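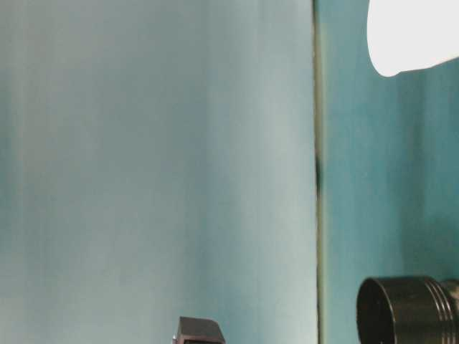

I've been going back and forth with my brother-in-law for most of the spring over whether a machine could take over any of the work in my garage, and I'd love to hear from people who know more than I do. I run a small refinishing business out of a two-bay garage in Hartley, mostly doors, flat panels and the odd piece of furniture, and the part of the job I'm sickest of is wiping down and inspecting big flat surfaces. It's harder than it sounds. Take a pale blue-gray panel with a darker teal wall next to it, and light falling unevenly across it so you get those faint vertical streaks. Some streaks are in the finish and some are only light, and then there's a little dark smudge right by the edge strip that could be a mark or a gap or nothing but shadow. I'd walk over, tilt my head and run a thumb along it, and I'd know in two seconds. Could a machine do that yet? I mean one that a shop my size could buy or rent, with maybe 40 panels going through in a good week. I don't need it to be fast. I'd be happy if it plodded along while I was sanding something else, as long as I didn't have to go back and check every piece behind it. My wife would also like to know if the same thing could do the bathroom tile, and I promised I'd ask, so please humor us both!

Posted 2026-07-09 by panelsandpaint

millroad_retired

I spent a long time on the finishing line at a cabinet plant in Alberg before my knees gave out, so take this as one old hand's opinion. Wiping, yes, more or less. Inspecting, it depends a great deal on what you'd be happy with.

A flat surface is about the friendliest thing you can hand to a machine. If the panel is always in the same place and always the same size, an arm with a pad on the end will go back and forth over it all day and never get bored. We had one doing exactly that, and it was good at it. The trouble came whenever somebody loaded a panel a little crooked, or when a run of doors came through with raised molding. It would press too hard on the high spots and skip the low ones, and a person had to go over them again by hand – usually me.

The inspecting is where I'd be careful. We had cameras for that as well, and the folks who set them up spent far more time on the lamps than on the cameras. Light coming straight on hides nearly everything. Light coming in low from the side shows up every ripple, and it also shows you dust, and the machine would call the dust a defect. With a pale, soft-looking finish like yours I'd expect a lot of false alarms at first. A dark spot next to the edge is the worst of the bunch, as the edge makes its own shadow. What worked for us was letting the camera sort panels into "fine" and "somebody look at this," and then keeping a person for the second pile. It did cut the looking down quite a bit, and my eyes were grateful by the end of a shift.

For a two-bay garage I would start with a decent raking light on a stand and a rack that holds each panel at the same height. You'd want both of those anyway if you ever did bring in a machine, and you may find the job bothers you less once you have them.

kuven_tinkerer

no for the bathroom. Tile has corners and a toilet in the way. I have a floor robot and it still gets stuck on the bath mat every time.

greenporchlight

I'm coming at this from the household side, but I did go through a rental last March for our community workshop, so maybe the money end of it will be useful to you. We rented a small arm through a shop called Hernness for a month. The rental was $1,000, and then there was the pad holder, the stand, and a good many evenings of our own time that I never dared add up.

It wiped tabletops very nicely. It did not know when it was finished, and I think that's the piece people forget when they ask whether the machines are "there yet." You or I stop when a surface looks clean. Ours stopped when it had made its passes, and if there was still a smear at the end, well, there was a smear. There are newer ones that look at the surface and decide whether to go over it again, and I watched a demonstration that impressed me very much, though it was on a surface they had picked out themselves and under lights they had brought along. I'd want to see it on my own table before I believed all of it.

My advice would be to ask any rental place whether you can bring 2 of your own panels with you, one good and one with the sort of mark you described near the edge. Let them set up however they like, and then move the lamp a foot over and ask them to run it again. If it still picks out the right panel, you may have something worth paying for. If they don't want to move the lamp, I'd thank them kindly and go home.

As for the tile, I'm sorry to tell your wife that I'm still doing ours with a brush. I put the radio on, and it goes a little quicker that way.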